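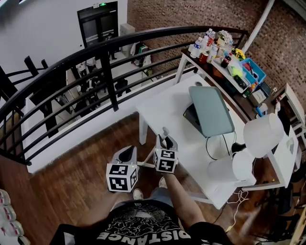

Re: [stondside-building] Clearing the upstairs landing

Date: 26/04/2026
To: stondside-building list

> The floor people want the upstairs landing empty before they
> start in May. Can whoever uses the desk up there say what is
> staying and what can go? I am also not sure the long shelf will
> fit in the storage room. Does anyone have its measurements?

I use the desk most, so I'll answer for that end.

The white desk stays in the building. It can go down to the Mendoza room for the duration. The legs come off with an Allen key, and I have the right one. My laptop and its cable will come home with me the night before.

The two white lamp shades can go if anyone wants them. I'd like to keep them together. If there are no takers by the end of the week before the move, I'll put them with the donation boxes.

I measured the long shelf by the brick wall. It is 70 inches long, and the storage room is 8 feet on its longest side, so it will fit if we stand the folding chairs up first. It needs two people on the stairs.

The things on top of it are a different question. The water bottles and the soda can are not mine. Please collect yours or I will take them down to the kitchen. The white flowers and the sunflowers can go on the front counter.

> Also, do we need to pay for the floor ourselves?

No. Grivis quoted $326 for sanding the landing and the top step, and it comes out of the building fund. They ask for 6 clear feet from the top of the stairs before they bring the sander up, and for the brick to be left uncovered so they can tape along the bottom of it.

One thing I don't have an answer on is the loose white cable hanging at the front of the desk. If it belongs to your equipment, please label it before we move anything. Otherwise I'll coil it up and leave it in the desk drawer downstairs.

I can carry things any evening that week after 6.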